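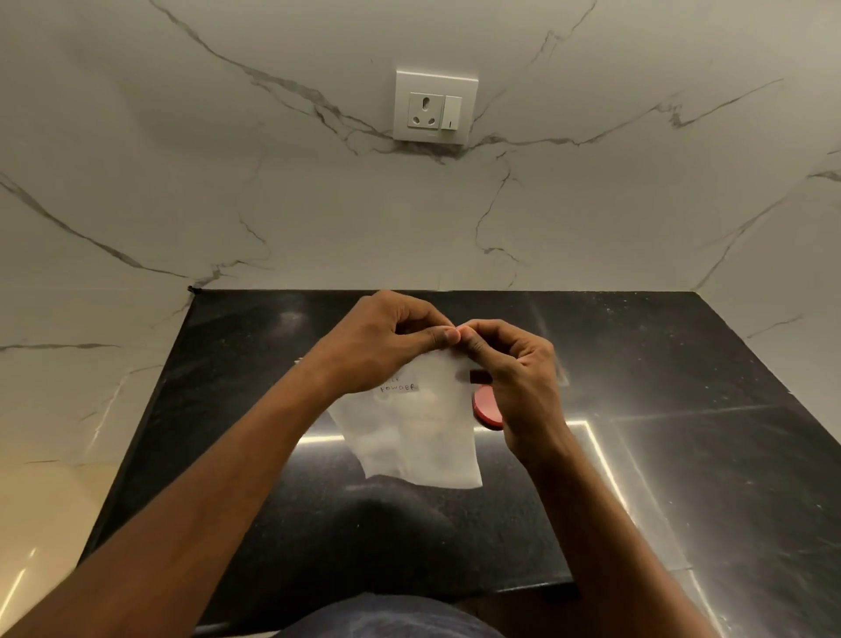
Figure 1. Both hands at the top edge of a bag marked "POWDER", seen from the head position.

**Course: Robots in Homes and Small Workshops**
**Handout 6 - Rules for recording manual tasks**
Prepared by Morenike Akpan, 9 August 2018

Please read this handout before the practical session. In the last lecture we spoke about safety standards for the machine. Today we speak about good practice for the recordings from which the machine will learn. Many students think this part is only office work, but a bad recording makes a bad robot, and a recording without rules can also hurt the person who made it.

## 1. What the rules cover

In our course we follow the Kodgate house rules. They are not a law and not an international standard. They are an agreement between the teaching group and the Skirkura workshop, and they apply to each recording of hand work that enters the Prastar collection. The collection had 2,593 recordings when we checked it in March.

The rules have three parts: the work place, the person, and the label. I take them in this order.

## 2. The work place

2.1 Keep on the counter only the things that belong to the task. In Figure 1 there are very few loose items, and the red lid is easy to find against the dark stone. This is good for the annotator.

2.2 Look at the surface before you begin. Polished granite gives strong reflections. In the figure one band of light goes across the counter just below the bag, and a second one runs down the right part. A vision system may take such a band for an edge or for an object. The rule does not forbid shiny surfaces, as real kitchens have them. It asks that you write "glossy" in the surface field.

2.3 Shadows are treated the same way. When the light comes from above and the person stands close, the body makes a dark area on the counter between the forearms. Write it down, do not try to remove it with an extra lamp.

2.4 Note all power sockets near the work. There is a socket with a switch on the wall behind the counter in our figure. For the recording alone it is only a note. For a later robot trial at the same place it becomes a point in the risk assessment, especially if the task uses powder or water.

## 3. The person

3.1 The person signs the Yau form before the first recording, and may stop at any time without giving a reason.

3.2 No faces, letters, screens or family pictures. Hands, forearms and a piece of clothing are allowed.

3.3 A powder must be known before somebody opens the bag. The word "POWDER" alone is not enough. In Figure 1 there is another word above it, but the hand covers most of it, so we cannot say from the picture which powder it is. The record sheet must give the full name. If the sheet is empty, the recording is put on hold.

3.4 After 5 recordings in a row the person takes a break. Tired hands move differently, and we do not want to teach this to the robot.

## 4. The label

This is where I see most mistakes in homework. The annotator must write what is visible, and keep it apart from what he or she believes.

Look again at the fingertips. They meet at the same edge of the bag. Is the person opening it or folding it closed? From one still picture both answers are possible. So the correct label for this picture is:

> both hands pinch top edge of bag

and the wrong labels are "opens bag" and "closes bag". You may use these only after you have watched the full sequence - and then you give the start and end time also.

The same goes for the small black object near the lid. It may be part of a container, or something else. Write "black object, unknown" and continue. A label "unknown" costs us little. A false label can stay in the collection for years, and the gripper will later be planned around it.

Soft bags need one more field, *shape change*. Use "none", "small" or "large". If two annotators disagree, keep both values and inform me.

## 5. For the practical session

- Bring the record sheet, printed, and a dark pen.
- Work in groups of 3.
- Each group labels one sequence twice, with different annotators, and compares.
- Hand in both versions, also when they are the same.

Reading: Kodgate house rules, parts two and three. The annex on liquids can wait until the next handout.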